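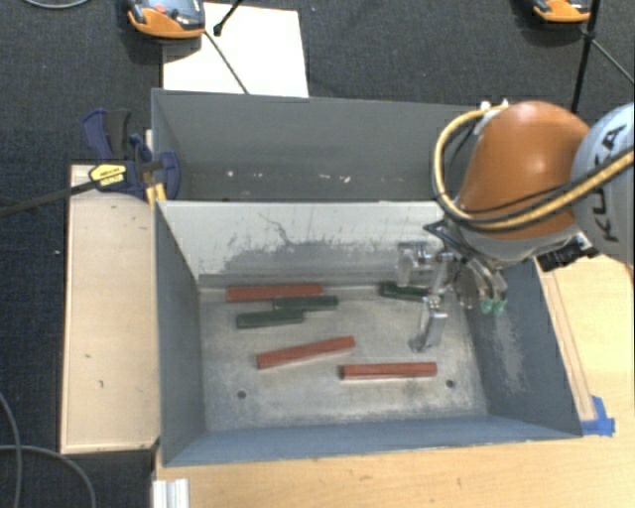 ¿Qué recipiente conviene para guardar los bloques de construcción?
Es la pregunta que más nos llega a Runda, y la contestamos siempre con mucho gusto. Para los bloques de uso diario nos gustan los recipientes abiertos, sin tapa, porque quien quiere un bloque lo ve enseguida y quien termina de jugar no tiene excusa para dejarlo en el suelo. El metal aguanta muchísimo, aunque se marca: la pared del fondo de esta cubeta tiene ya sus rozaduras y un buen arañazo en diagonal, y los bloques rojos y verdes descansan en ella tan ricamente. Si le molestan las marcas, ponga un fieltro en la base y recórtelo con calma, que siempre se puede quitar un poco más, pero no añadirlo.

¿Cuántos bloques debo poner en cada cubeta?
Menos de los que caben. Fotini Alexiou, que lleva nuestro taller de los sábados, prefiere una sola capa, con hueco para meter la mano entre las piezas. Si tiene el juego Adov completo, de 133 bloques, repártalo en varias cubetas y deje fuera solo una o dos; las demás pueden esperar en el armario y se van cambiando cada tantas semanas.

¿Es mejor separar por colores?
Depende de quién recoja. Con los más pequeños funciona bien mezclar dos colores y ya está – separar puede ser un juego en sí mismo, y da pena quitárselo. En casas con hermanos mayores suele pedirse una cubeta por color. Las dos cosas nos parecen bien.

¿Cómo limpio las cubetas y los bloques?
La cubeta, con un paño húmedo y una gota de jabón suave, y después un paño seco. No use estropajo metálico. Los bloques de madera Dunne no deben sumergirse nunca; páseles el paño uno por uno y déjelos secar al aire toda la noche.

¿Puedo apilar varias cubetas?
Llenas, no. Vacías, hasta tres. Para tenerlas llenas y en altura vendemos la estantería Nikadeck, con baldas de 42 cm de fondo, y le rogamos que la fije a la pared, también si en casa no hay niños que trepen.

¿Venden bloques sueltos?
Sí, en bolsas de 10, del color que prefiera. Escriba a Treasa Ní Chonaill, de atención al cliente, y dígale de qué juego se trata, porque las medidas cambiaron en mayo y no quisiéramos enviarle unos que no casen con los suyos.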